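Hard water, second round

Tuesday, May 23, 2023

The short version of the first post was that our towels got stiff after the move and I blamed the detergent. I was wrong about the detergent. The water in Flirkmont comes out of limestone wells and the water in Hevville came out of a reservoir, and I had carried the same wash routine from one to the other without changing a thing.

For reference, the Hevville water report listed total hardness at 80 milligrams per liter, expressed as calcium carbonate. Flirkmont publishes a range instead of a value, and the range is wide enough that I bought a drop titration kit. The kit works the way all of them do. You fill the tube to the line, add the buffer and the indicator, and then count drops of EDTA until the color changes from red to blue. I won't publish my numbers yet because I've only sampled the kitchen tap, and the house has an odd branch line to the laundry that I want to test separately. The kitchen tap is well into the "very hard" band on the card.

What hard water does in a washing machine is simple enough. Calcium and magnesium ions bind to anionic surfactants, and the bound surfactant does no cleaning. With true soap you get an insoluble scum. With modern synthetic detergents you get less scum, but you still lose capacity, and soil that should have stayed suspended settles back on the cloth. On top of that, carbonate can precipitate when the water is heated or when the wash gets alkaline enough. The fine mineral grit sits between the fibers. Towels feel like cardboard and dark shirts go chalky along the seams.

Powder detergents have dealt with this for decades by including a builder. The older builder was phosphate, which tied up calcium very well and is now mostly gone from home laundry products in this country. The usual replacements are sodium carbonate and zeolite. Sodium carbonate deals with calcium by precipitating it, so the calcium is out of the way of the surfactant but has to go somewhere, and part of it goes onto the laundry. Zeolite swaps calcium for sodium inside a solid particle. It is slower in cold water, and the particle itself has to be rinsed out. Liquids generally carry a small amount of citrate and lean on surfactants that tolerate hardness better.

I had been using a liquid at the low end of the dosing range. In Hevville that was fine. The back of the bottle does say to use more in hard water, in type small enough that I had never read it.

Changes so far, in the order I made them:

First I raised the detergent dose to the hard water line on the cap and left everything else alone. Shirts improved in the first week. Towels did not change.

Second I added sodium citrate to the drum before the load. Citrate holds calcium in solution instead of dropping it out, so whatever it grabs leaves with the drain water. I weigh it on the coffee scale. The dose depends on how much water the machine takes in, which for a front loader is less than people assume and is rarely printed anywhere. I got a usable figure by reading the house meter before and after a cycle with every other tap shut.

Third I moved warm loads down to 85 degrees. That is Fahrenheit and measured at the drain hose, because the "warm" setting on this machine means very little in winter. Less heat means less carbonate coming out of solution. It also means slower detergent action, so this one is a compromise, and I reversed it for kitchen towels.

Fourth, for the old deposits, I did a citric acid soak on the worst of the towels. Citric acid dissolves carbonate scale. You'll see small bubbles if there is much of it. Rinse well afterward, keep it far away from chlorine bleach, and do it in a plastic tub and not in the machine if you care about the rubber door seal.

The bedding took longer to sort out than the towels. Sheets are flat and thin, so they don't show stiffness the way terry loops do. They show it as a faint drag when you turn over, and prints go dull before plain colors do, or maybe it is only easier to notice on a print. Fitted sheets have a second problem, which is that the elastic casing traps wash water and rinses poorly. If you turn the corners inside out after a wash and rub the casing between your fingers, you can feel the difference between a corner and the middle of the sheet. 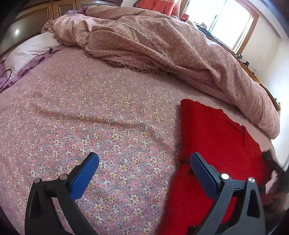
A reader wrote in after the first post to say that I was overthinking it, and that an extra rinse would do everything the citrate was doing at no cost. She has well water too and has run the extra rinse on every load for years. Her sheets are fine, she said, and so are her towels, and she would like to know what I thought a rinse was for.

It's a fair objection and I tested it as well as I could. An extra rinse removes leftover detergent and loose soil. If your stiffness comes from detergent residue, the extra rinse will fix it, and overdosing is common enough that this is the right first thing to try. But the rinse water here is the same hard water as the wash water. It brings a fresh supply of calcium with it, and whatever dries on the line or in the dryer leaves its minerals in the fabric. So I would expect an extra rinse to help up to a point and then stop helping, and that matches what I saw on my own towels. Her well may also be a good deal softer than mine. "Well water" covers nearly every hardness there is.

There's a crude way to tell the two problems apart. Take a clean dry washcloth and put it in a jar of warm distilled water. Shake it. If you get a lasting layer of suds, you have detergent residue. If you get no suds and the cloth is still stiff, take it out and put it in a second jar with distilled water and a spoon of citric acid, leave it an hour, rinse it in more distilled water and dry it flat. If it comes out noticeably softer than an untreated cloth from the same load, you had mineral. Mine had a little of the first and a lot of the second.

The other suggestion I got, more than once, was vinegar in the softener drawer. It does work on carbonate, being an acid. It's weaker per dollar than citric acid powder, it smells until the load dries, and appliance makers disagree about what it does to seals over time. I have no data on the seals and am not going to generate any with my own machine.

The real fix is ion exchange ahead of the whole house. I had two quotes in November. One was from a dealer for Toment, a cabinet unit with metered regeneration. The other was from Chaimongkol Plumbing, who would put in a two-tank system with the resin and brine tanks separate, and who were more willing to discuss resin volume than brand. Both came in at over $1,000 before the drain work, and the drain work is the unknown. The main enters at the front corner and the nearest floor drain is at the back. Somebody has to run a discharge line the length of the crawl space with an air gap at the end of it.

I also don't want softened water at the kitchen cold tap or the outside spigots, so there's a bypass to plan. The Toment quote included a bypass for the spigots only. The Chaimongkol quote included neither but priced each as a line item, which I prefer.

Until that's decided, the routine is detergent at the hard water line, citrate in the drum, extra rinse on bedding only (conceding that much), and corners of fitted sheets turned out before they go in. The last step takes a few seconds and made a visible difference to how fast the casings dry.

Still to do: titrate the laundry branch, titrate the kitchen tap again after a week of heavy rain, and find out whether the water heater has ever been flushed. The drain valve on it is painted over, so I have a guess.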